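Speaker notes: Sorting a small kitchen by task
April
By the Holville Home Skills desk

Slide 1. Title

Wait for the door to close. Start on time even if the back row is still filling. Say who the talk is for: people with one counter, one short run of cabinets, and no pantry. Anyone with a walk-in pantry can stay, but the numbers will not match their kitchen.

The talk runs 39 minutes with questions held to the end. Handouts are on the side table. The Thursday group gets the same slides minus the section on drawers.

Slide 2. Terms

Define three terms and then use them the same way all evening.

Zone: a stretch of counter or shelf where one task happens.
Reach: the distance from where you stand to where the item is kept, measured with your feet still.
Parking: any item sitting in a zone where it has no task.

Most of the talk concerns parking. People ask about bins and labels first. Hold those questions until slide 8.

Slide 3. The Stornmont kitchen

This is the worked case. Galley layout, 9 feet of counter, sink at one end, range at the other. Two adults, both cook. Before the sort, 19 items lived on the counter full time. After the sort, 6. No cabinets were added and nothing was bought except shelf liner.

Read the list of the six slowly: kettle, knife block, cutting board, salt, dish rack, toaster oven. Someone will object to the dish rack. The answer is that they have no dishwasher.

Slide 4. Empty, then group

Procedure:

Clear one surface completely. Wipe it.
Put everything from one cabinet on it.
Group by task: prep, cook, serve, store.
Put back only what belongs to the zone under that cabinet.

One cabinet per session. Doing the whole room at once leaves people eating takeout beside a pile of lids. The Han apartment took nine evenings, one cabinet each, and stayed usable the entire time.

Stress that grouping is by task and that material is irrelevant. A glass measuring cup goes with prep. A drinking glass goes with serve. They are stored apart even though both are glass.

Slide 5. Items with two tasks

A colander drains pasta (cook) and rinses lettuce (prep). A bowl mixes and also serves. Rule: store the item by its wet use if it has one, so near the sink. If it has no wet use, store it by the heavier use.

Pause here. This is where the pens come out.

Condiments are the hard group. Ketchup is used at the table, kept in the refrigerator once opened, and bought in duplicate. Treat it as a serve item with cold storage, and keep the spare with dry goods. Do not give it a counter position.

Slide 6. Table exercise

Leave the slide up during the exercise. Allow six minutes.

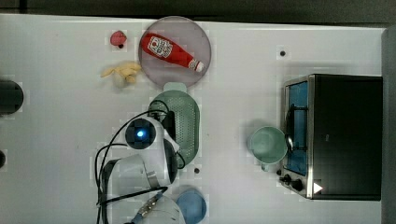

The instruction is to assign every item a zone before moving any of them. Groups that start moving things early tend to sort by color or size, and then argue about it. Have them say the zone out loud and write it on the sheet.

Expected answers: plate to serve, ketchup to serve with cold storage, colander to prep by the wet rule, toaster oven to cook. The light blue bowl depends on what the household does with it, so accept either prep or serve if the group can state the use. The toy banana and strawberry go to none of the four. Play food gets its own container outside the cook zone, low enough for a child to reach. If a group reads the pinkish-red one as a peach, the answer is the same.

Common error: using the plate as a tray. An item resting on another item is parked, and the plate cannot be picked up without handling both. Mark it as one point off on the sheet.

Slide 7. Appliance clearance

Toaster ovens need open space on the sides, back and top. Refer people to their own manual for the distance. Do not quote one. Nothing gets stored on top, including the baking tray it came with. Cord should not cross the sink zone.

If the appliance is used less than once a week, it loses its counter position. At Stornmont it is used daily, so it stays.

Slide 8. Containers and labels

Keep this short. Measure the shelf first. Square containers waste less space than round. Label the shelf edge as well as the container, so that an empty spot still says what goes there. The Wema shelf plan is on the back of the handout.

Slide 9. Questions

Repeat each question for the recording. Switch off the projector before packing up the tables.

Contact the Holville desk | Copyright Holville Home Skills | Back to top

Recent items
Drawer dividers: measuring before cutting
The Wema shelf plan, revised
One sink, two cooks
Where lids go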